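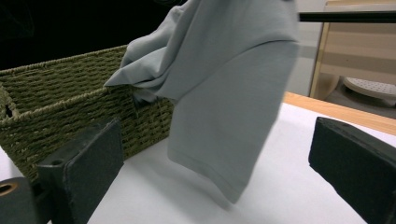
Pads open either side of the grey top, basket on the left.

Ticket: Wustora hand gripper, jaws close late / width reading sticks
Status: open, waiting on Baert
Site: Larnetdale, laundry bench
Raised by: Yolanda Benavides
Priority: was normal, now high (see safety note)

Fault as raised
Taking clothes out of the green basket and onto the white table. Squeeze the trigger, nothing. Squeeze again, nothing, then the jaws go on their own a moment later. Width on the Trurkum screen sits at 40 mm the whole time and then jumps. Doesn't do it every lift. Started after the July update but I wouldn't swear to it.

Tried so far
Restarted Trurkum. No change.
Restarted gripper. Fine for the first few lifts, then back.
Swapped the lead for the one off the spare. No change.
Ran 50 open/close with nothing in the jaws, all good. So it only wants to play up with cloth in. Typical.

09:40, Yolanda
Went through the thicker stuff. Once it has hold of something it keeps hold, no slipping that I've seen.

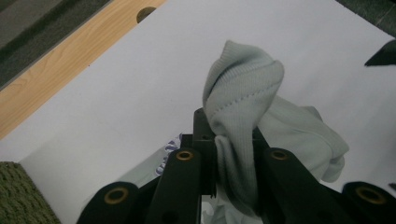

Ribbed knits seem to be the worst for the late close though. My guess is the bunch is fat enough that the pads meet resistance early and the controller thinks it's done, then changes its mind. Only a guess. Thin tee shirts do it too, just less.

Cleaned the pads anyway. Bit of fluff, nothing much. Checked the screws at the same time, all tight. Force limit still on what Baert set, havent touched it.

11:15, Nathalie Verhoeven
Can you send the log from a bad lift and a good one? Need the raw width, not the smoothed. Smoothed hides the jump. Also firmware version off the start-up page please.

11:30, Yolanda
Both uploaded. Version is in the header. Bad one is the second file.

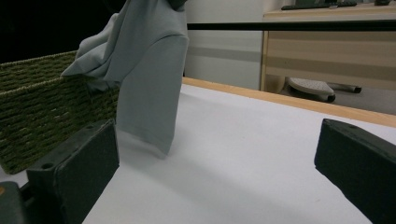 Update by Bongani Dlamini, 14:20

Took over from Yolanda after lunch. Same basket, same table. Read the bad log: trigger goes down, command goes out, no reply from the jaw board, command gets queued. Second squeeze gets queued as well. Board wakes up and runs the lot back to back. Thats your delay and your jump in one.

Turned the log rate down from 100 Hz to 50 and ran another batch. Much fewer late closes but not gone. Not a fix.

SAFETY
Late close means the jaws can move with nobody on the trigger. Hands get near the cloth on this job, so until it's sorted:
- let go of trigger and power off before reaching between the pads
- don't double squeeze. If it doesnt go first time, stop
- second person keeps well up the garment 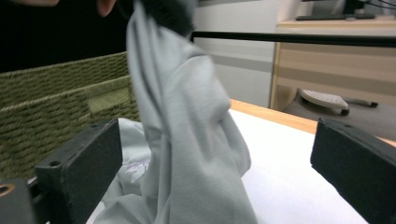
Pulling the top up off the table next to the basket, pads to either side.

15:05, Nathalie
Agree with Bongani on the queue. Old commands should be thrown away, not saved up. Passed to Marijke Van Loon at Baert with both logs. Jaw board has done over 3,000 cycles so asked her for a spare as well.

15:50, Bongani
Gripper tagged and off. Spare is on the bench, older firmware, no late closes yet. Please don't update it.

Next: Marijke to confirm patch or new board. Yolanda to retest with the knits first.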